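Ticket 2449: left hand gripper drops out during open day demo
Site: Ostus, demo bay
Kit: Pandadero hand-held gripper pair, left and right
Priority: high (doors at 1:00 pm)
Status: closed, one follow-up

Reported
8:40 am. Left gripper stops reporting on the demo PC. Right one fine. Opening and closing by hand still feels normal, just no numbers coming through. Drops for 2 seconds or so, comes back, drops again. Visitors get to try these this afternoon so need it solid by lunch.

Tried so far
Restarted the demo software. No change.
Rebooted PC. No change, lost ten minutes to updates.
Swapped left and right at the hub. Fault stayed with the left gripper, so not the port.
Reseated left cable at the gripper end. Good for a while, then dropped again when the operator reached for the far side of the board.

9:25 am
Looks like strain on the cable. Left lead goes back along the side of the board and past the wood border, and it catches on the corner when you reach out. Asked for a slow reach test, both grippers on, nothing on the board, just hover and hold at each corner. Logging on.

Got 138 dropped samples on the left during that, 0 on the right. Almost all of them with the left hand out at the far corner.

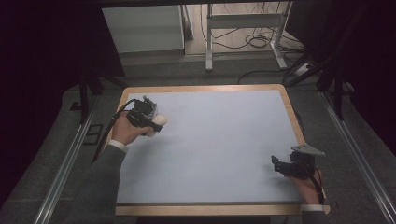

Fix
1. Power off both grippers before touching any leads.
2. Changed left lead for the spare from the Endura case. Old one tagged BAD, please dont put it back in the drawer.
3. Left more slack at the wrist, one loose velcro tie on the forearm. Not tight, people have to get in and out of it quick.
4. Re-zeroed both grippers fully closed, then fully open.
5. Reran the reach test. 100 open/close cycles per side, no drops.

11:50 am
Also ran the whole visitor routine twice, blocks from tray to board and back. Clean both times. Left fingertip reads a hair wide when closed, within limits, leaving it alone today.

Notes for whoever runs the afternoon
Let visitors do one hand first, then both. If left drops again, stop, reseat at the gripper end, restart the logger only (not the whole PC!!). Keep people from stepping on cables when they crowd in.

Follow up
Order two more leads, longer if Bhattacharjee has them. Spare count is now zero. Will open a seperate ticket for the fingertip offset.

4:35 pm
No drops all afternoon. Closing.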